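## 2. Laying out the work surface

You need the gray board, the white box, clear tape and a table you don't mind leaving tape on for a while.

1. Set the board flat on the tabletop, matte side up. Leave a strip of table showing along the edges.
2. Tape the left border down. Small strips look better. Large crinkled pieces hold just as well and let visitors know you did it yourself.
3. Put the open box on the left half of the board, long side running away from you. It may overhang the board onto the table.
4. Empty the box. Receipts count as contents.

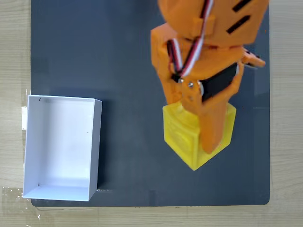

*Fig. 2. Board taped down, box on the left half, nothing in it.*

**Note:** The box needn't be square to the board. Bethel Tamiru spent most of a January afternoon straightening hers, and then somebody shut a door.

**Caution:** Don't tape the box itself. You will want to lift it in step 18, and the walls are thin.

5. Press each piece of tape once more with your thumb.
6. Try to slide the board. If it moves, go back to step 2 and be less stylish.

Replacement boxes are listed in the Reltutham parts sheet under 664.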